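Sac en toile noire : laver en machine ou pas ?

morkton_31
Bonjour, j'ai un sac en toile noire qui sert pour les courses et le marché. Il a pris une odeur de cave cet hiver. Étiquette illisible. Machine à 30 ou lavage à la main ?

Ifans
Machine sans problème, à l'envers, 800 tours maxi. Je lave les miens deux fois par an.

pastham
Pas d'accord. La toile épaisse perd son apprêt en machine et le noir vire au gris. Bassine, eau froide, savon de Marseille, c'est tout.

Ifans
Le mien a huit ans et il est toujours noir. C'est la lessive en poudre qui ternit, prenez de la liquide.

morkton_31
Merci.
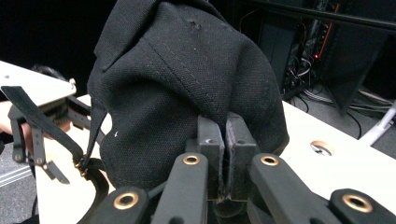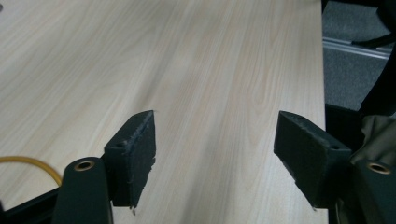
Re : séchage et accroc

Chelsea Bellamy
Il y a un petit accroc dans le tissu vers le haut. Ne coupez pas le fil, passez-le sur l'envers avec une aiguille avant de laver.

pastham
Pour le séchage, pas à plat sur du bois, ça marque. Suspendu par le fond, à l'ombre.

Ifans
Avec une serviette dessous ça ne marque rien du tout.

morkton_31
Je vais essayer à la main d'abord, avec un peu de vinauigre blanc au rinçage pour l'odeur. Quelle dose ?

pastham
Un demi-verre pour une bassine.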